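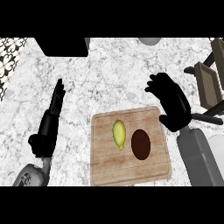 Product Review: Vusow Two-Hand Set, Simulation Package
2025-05-31

The Havham test group reviewed the Vusow hand models against the Rizk parallel gripper, using the same simulated kitchen tasks for both. Each was given 80 trials under the Nuvesdale controller.

The Vusow hands held small, rounded food items more securely, and the fingers closed smoothly from a cupped position. Setup was slower. Joint limits had to be entered by hand, and the full load took almost 118 seconds on our standard workstation. The Rizk model was ready far sooner but often pushed items off the cutting board.

Reviewer Hajar Ghoneim rates the Vusow set suitable for food handling studies. Wrist control near the counter needs further work, and a revised model is due in July.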